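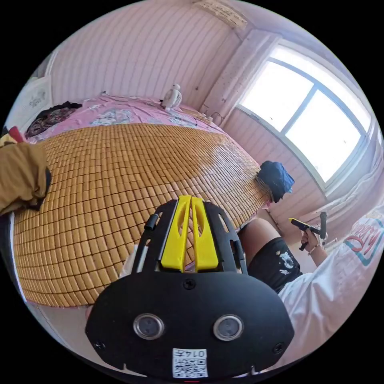 Tiled summer mat on a bed.

Bedding is the removable material laid over a bed frame for warmth, hygiene and comfort. In hot climates a sleeping mat may replace the upper layers - the small tiles leave gaps for airflow.
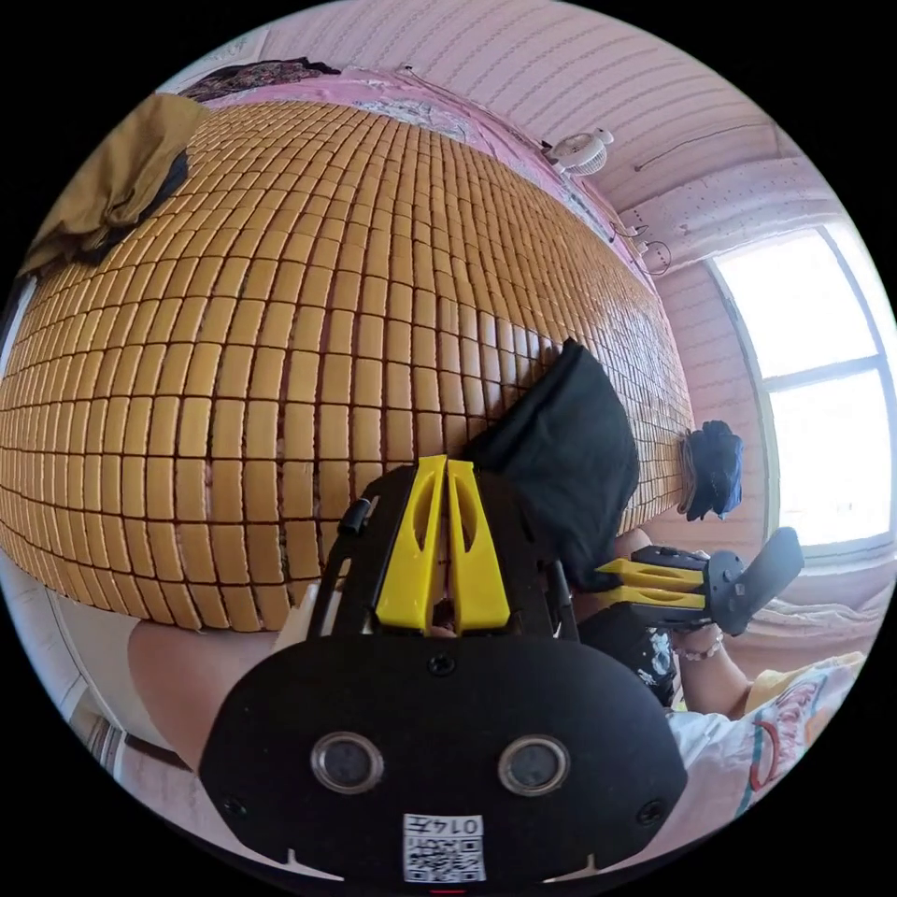
Vol. 3, p. 152

Sheet sizes vary by country and maker. Dafis grouped regional bedding by fibre and weave, while Miah listed 79 mat patterns from the Drirside district, most of them in neutral colours.

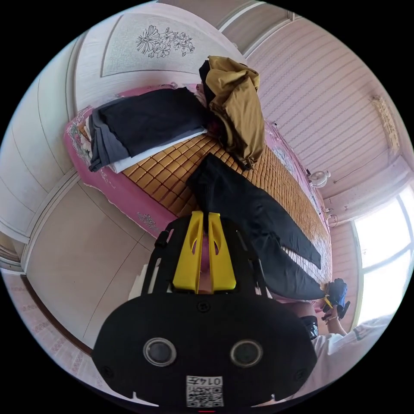
How is a cotton sheet's thread count measured?
By adding the warp and weft threads in one square inch of cloth.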